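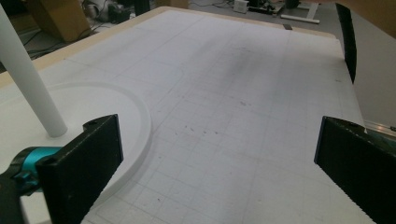
Search tickets Search Advanced

Ticket 922 – Saves vanish on handheld after battery swap
Opened by: Agata Ferraro
Status: Waiting for customer

Hello all, and sorry in advance for the length of this one. I bought the Predness flash cart in July, mostly so I could play my old puzzle and farming games on the original handheld, and for the first few weeks it was a joy. Then it started telling me the save battery was low, so I put in a new one (I've done a few ordinary cartridges before, so I wasn't too worried) and now every save is gone by the next morning. The games themselves load perfectly well.

What I've tried so far:

- Cleaned the contacts with a cotton bud and left it all to dry overnight. No change.
- Put the menu software back on from a fresh download. No change, though the menu does look nicer.
- Saved in Zumville, switched off for 60 seconds, switched on again. Save still there!
- Same again, but left overnight. Save gone.
- Tried a second handheld, my brother's old one. Exactly the same.

The card has 343 games on it, if that matters, and I've copied all the save files to my computer, so nothing precious is lost.

Reply from Gatti support, 2022-09-15

Hello Agata, please don't apologise, this is a lovely clear report and it saves us both a good deal of back and forth. A save that lasts a minute but not a night makes me think of the battery joint – there's enough charge left on the board to carry it over a short break. Could you measure the voltage at the two battery pads with the cart out of the handheld? We'd hope for 3 volts or very near it. Do check the plus side faces up as well, I've had that wrong myself more than once.

Reply from Agata Ferraro

Plus side is up. I get 3.1 on the battery itself but only 0.4 at the pads, so I think you've found it. I'll redo the joint this evening and write back once it has had a night in the drawer.

Related tickets
Pisedwood freezes on the title screen
Menu takes up to 600 seconds to list games
Clock resets to midnight

Contact support | Copyright Gatti | Back to top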